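Search stories
Search

The Solovside Gauge

The river gauge at Solovside recorded a level every 60 minutes and sent nothing when the level had not changed. Graça Neves had argued against this setting in September. A silent gauge and a dead gauge produced the same file.

On the night of the release she had 3 hours of silence. The reservoir at Clivavier had opened its lower gate at 1450 cubic feet per second. By her table the water should have reached Solovside before midnight.

She called Ravindra Bisht, who was on duty upstream.

"Gate position?" she said.

"Open. Confirmed on the panel."

"Confirmed by eye?"

He did not answer at once. The panel reported the command, and the gate had its own sensor, which had been out of calibration all year. He put on his coat and left the line open. She listened to the door, then to the wind across the receiver.

We use cookies to remember your reading position. Accept | Manage settings

Graça drew the curve again by hand. The slope of the bed was nearly flat below the Bulska bridge, and a wave lost height there. She had allowed for that. She had not allowed for the old channel, which her father had dredged and which the district had struck from the map. 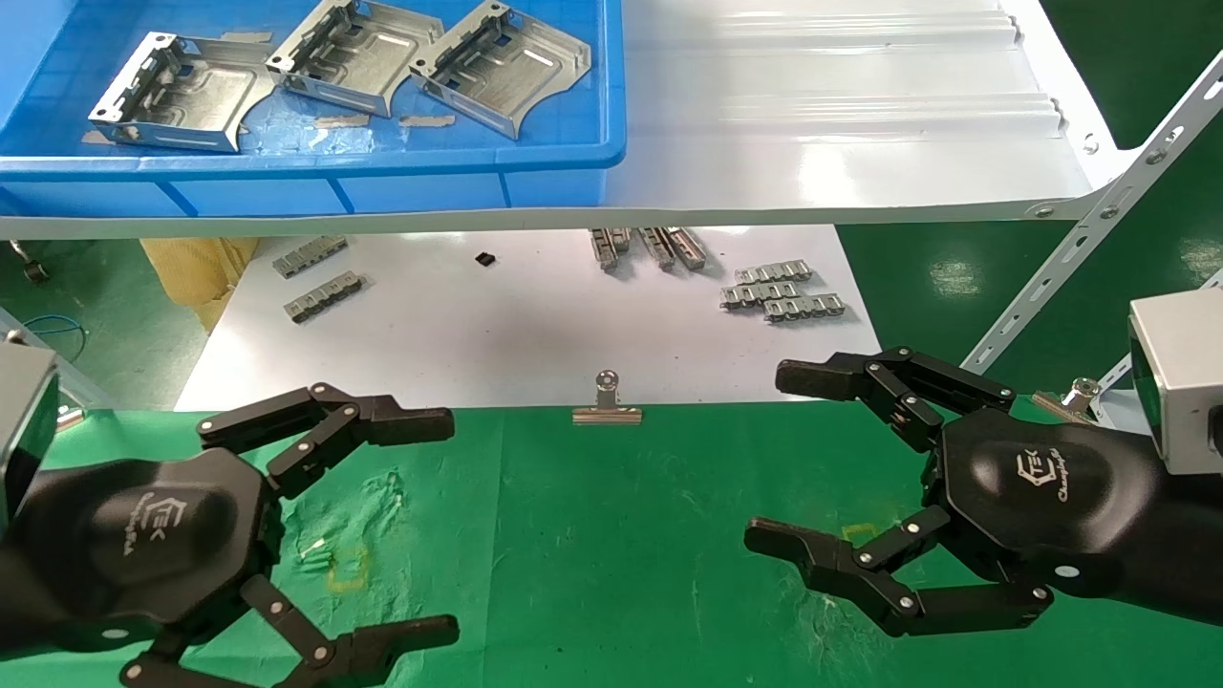
Two black hands above a green work mat, each palm marked "TEK."

She found the channel on a survey sheet at the bottom of the drawer. It left the river above the gauge and rejoined it below. Its bed was lower than the present one.

The line clicked.

"It's open," Ravindra said. "I'm standing over it. It's very loud."

"Then the water is at Guerreiro," she said. "It went behind us."

She wrote the time in the log, crossed out the gauge reading, and began calling the houses on the east road.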